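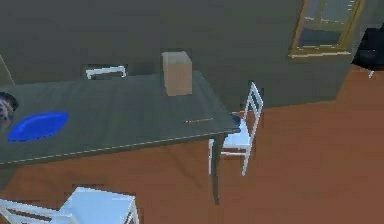

How Long Do People Sit Over Lunch?
Project report by Afroza Siriwardena

So I picked lunch for my project, mostly because I'm always the last one eating (my sister calls me the snail). I handed out surveys at Plarkmont in September and got 301 back, way more than I'd hoped for! The big surprise was that 32 people said they eat standing up. Every day! I'd also wanted to compare weekends, but I worded that question so badly that half the answers made no sense, so I dropped it. Radoslava Charvát helped me type everything in, and we argued a lot over whether soup counts as a meal. I put it down as one.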